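Bedding tips I've stopped believing (and a few I kept)

Every winter the same advice on sheets and pillows comes round again, and most of it seems to have been copied from a box of detergent. I've tried a good deal of it in our drafty house in Plarkitham. My results are below, for what they're worth.

Thread count
Pay for fabric you like the feel of and ignore the big number on the package. My set from Ellari claims 386, and it has outlasted a much pricier one with 2,000 printed on the label. I can't see how anyone gets to 2,000 without some creative counting.

Ironing sheets
Skip it. Shake them out as soon as the dryer stops, pull the corners tight, and let a night's sleep do the rest. A few creases near the edge never kept anyone awake.

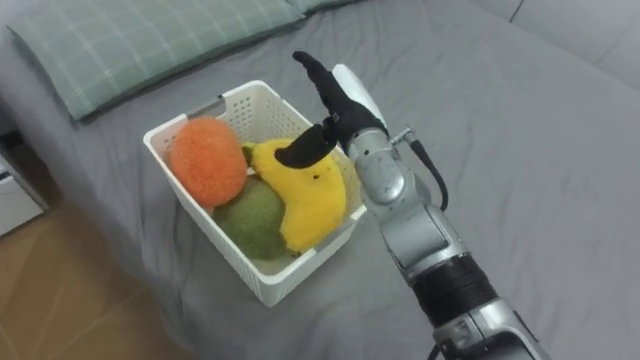

Gray sheet, green plaid pillow. Not ironed.

Vinegar in the rinse
I wanted this one to work. I ran it for most of February and couldn't tell the vinegar towels from the plain ones. Cutting back on detergent did more — half the amount the cap suggests is plenty for a normal load.

Freezing soft toys to kill dust mites
The cold may well kill them, but it doesn't remove anything, so you still have to wash the toy afterward. If the label allows it, use a mesh bag, a cool cycle and a low spin, then dry it all the way through. Long pile takes longer than you'd think. Squeeze the thickest part before you call it done.

A basket with holes in the sides is handy for toys and socks, and a cheap one does as well as the fancy kind from Nisevport. 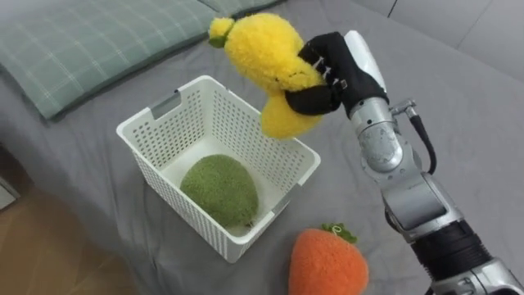
Dryer balls
The package says they cut drying time by 30 percent. On my machine they saved roughly 3 minutes and made a terrible racket. I went back to cleaning the lint screen before every load.

Lavender sachets
Pleasant for a week, then you have a small bag of dust in the drawer. Moths didn't seem to mind mine. Store wool clean and in something that closes.

Last updated December 17, 2021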